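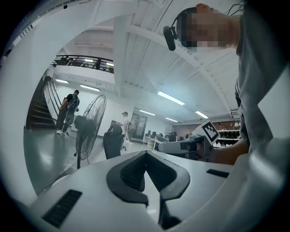
What should a first order include? A working station needs one pair of hand-held grippers, a marker cube for each gripper, one head-mounted camera and a spare set of finger pads. Vimum supplies these together as the Lovon Station Kit.

## Planning quantities

Sites are advised to budget per seated operator. Finger pads are consumable and are rated for 300 hours of use. Replacement pads ship in packs of 4.

| Item | Per station |
|---|---|
| Gripper pair | 1 |
| Spare pad packs | 5 |
| Table | 1 |

Furniture is not included – most purchasers use existing office tables and chairs.
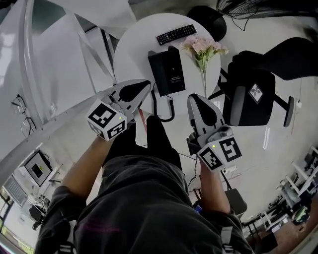 *Paired grippers with marker cubes, seated use at a round table.*

## Ordering

Orders are accepted through Drondudeo, the regional distributor. Quotations issued before June remain valid through the end of that month. Freight to the Abubakari depot is charged separately, at a flat rate of $400 per shipment.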